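Lorninach Play Library: Progress Report to the Faltora Fund

Report submitted May 25, 2022

Purpose of this report

This report covers the first half of the grant awarded to the Lorninach Play Library for the repair, sorting and relending of building blocks. It sets out the work completed, the use made of the Fund's money, the difficulties met, and the work planned up to the close of the grant in November. It follows the headings in the Fund's reporting guidance, except that storage and lending have been combined because the same shelving serves both.

Background

The library lends block sets to preschools, family child care homes and parent groups in the Lorninach area. Before the grant, returned sets were placed in mixed bins and made up again by hand when a borrower asked for one. Sets often went out short, or with blocks too damaged to stack. The application proposed that every block in the collection be cleaned, inspected, sorted by color and size, and packed in a labeled box with a contents card.

Work completed

All of the older stock has been brought together in the Dobson Street room. The collection as inspected stands at 600 blocks. Each one has been wiped down, dried on racks and checked on all sides for splinters, cracks, lifting paint and sharp corners. Blocks that failed on any of these points were set aside for repair or withdrawal.

Sorting by color was completed first. Reds and blues gave little trouble. The yellows took longer, as several shades had been bought over the years and faded at different rates. It was decided that all yellows would be treated as one color for lending purposes, and the contents cards have been worded to match.

Wear has been graded on a simple scale. Grade A is clean and unmarked. Grade B covers light surface wear, small scuffs and softened edges that do not affect stacking. Grade C is for repair, and Grade D is for withdrawal.
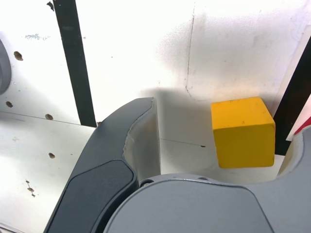
Most of the single cubes fall into Grade B and will stay in circulation. Small marks on a face are noted on the card so that a borrower is not held responsible for them at return. The original draft of the lending terms charged borrowers for any visible mark, and that clause has been removed.

Packing began once grading was complete. The standard set is now 24 blocks in 4 colors, packed in a lidded box from Hiltar. The boxes stack safely on the existing shelves and can be lifted by one adult. A larger set for group settings is being considered but has not been priced.

Storage and lending

The shelving paid for by the grant has been installed along the long wall. Complete sets are kept at waist height and repair stock on the lowest shelf. The loan period remains two weeks. Borrowers may now keep up to 2 sets at a time, which was requested in the last borrower survey. Returned sets are checked against the contents card before they go back on the shelf.

Use of funds

Spending on shelving and boxes is complete and came in within the approved amounts. The paint and sealant line is underspent because the repair stage has started later than planned. The library asks the Fund's permission to carry this amount into the second half of the grant. No other change to the budget is requested.

Difficulties

The main difficulty was drying time. The room is cool in winter and the racks could not be cleared as quickly as the work plan assumed. A second rack was borrowed and the delay did not grow further. The work surfaces also show heavy wear, and a replacement cover will be paid for from the library's own funds.

A lesser difficulty concerned labels. The first batch did not stick well to the lids and had to be replaced with printed cards held in sleeves.

Work planned

Repair of Grade C blocks will begin next. This consists of sanding, spot painting and sealing, with a full curing period before any block is returned to a set. Withdrawn blocks will be offered for craft use where they are safe to handle. The library will then repeat the borrower survey and include the results in its final report.

The library thanks the Faltora Fund for its continued support and would welcome a visit by Fund staff at any point in the second half of the grant.

Filed under: Grants & Reports, Play Library, Toy Care

Comments

blockmom: Very glad to see the charge for marks is gone. We stopped borrowing over that.

Dobson St. Preschool: Will the contents cards show which blocks are Grade B, or only the set as a whole?

Lorninach Play Library: The cards list marks block by block. Grades are kept in our own records.

tealkettle: Please do price the larger set. One box goes fast with a full classroom.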